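Call for participants: can a machine do your small chores yet?

Nukuda household robot study, autumn round 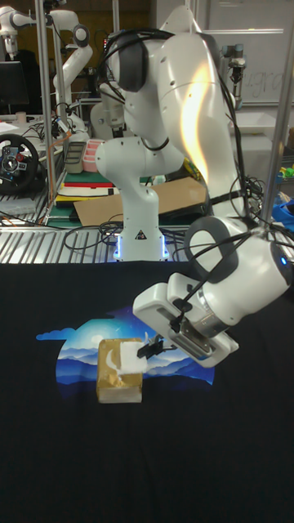

What the study is about

Nukuda is a small workshop where we try to find out which household and shop-floor chores a robot arm can do today, and which ones it cannot. We mean the small jobs: putting a soft thing into a box, folding a cloth, sorting spoons, taking goods from a carton and placing them on a shelf. People do these without thinking. For an arm with two fingers many of them are still difficult, and soft materials are the most difficult of all.

In August we finished the first round, which we called Flolo. Our arms tried 102 different chores that were proposed by families and shop workers. In 23 of them we were satisfied with the result. In the rest, the arm was too slow, or it dropped the thing, or a person had to help. Now we start the second round, Lillska, and we need people who know these chores well from their own daily work.

Who we are looking for

- Adults who do most of the housework at home, for themselves or for others
- People who work, or have worked, in a shop, a stockroom, a laundry or a canteen kitchen
- People who have difficulty with their hands and would like to have some of this work taken over

You do not need any technical knowledge. If you have worked with robots before, please tell us, because we keep these places in a separate group.

What you will do

You come for two visits, each of them half a day. On the first visit you show us your chores at a table, at your normal speed, and explain to us what is important in them. For example, how hard you press, or how you see that a box is full enough. On the second visit you watch the arms trying the same chores and you give marks. We ask a simple question each time: would you accept this work in your own home or shop? Please be strict with us.

You may also teach one chore yourself by guiding an arm with a hand control called Ra. This part is voluntary. We show you how it works, and a member of our team stays beside you the whole time.

Practical information

- We have 86 places in total
- Each visit is paid separately, also if you decide to stop before the end
- Travel by bus or train is paid back against the ticket
- Tea and a warm lunch are included
- Long hair should be tied back, and loose bracelets taken off
- The visits are held in English, but you can bring a person to translate

We make video recordings of hands and objects. Faces are not needed and we remove them if they come into the recording by accident.

How to apply

Write to us through the contact form on this site, with the word Lillska in the subject line. Tell us in a few sentences which three chores you would most like to give away, and which one you would never give to a machine. Please add the days on which you are free.

We answer every message, but it can take up to two weeks.

Published 2023-11-06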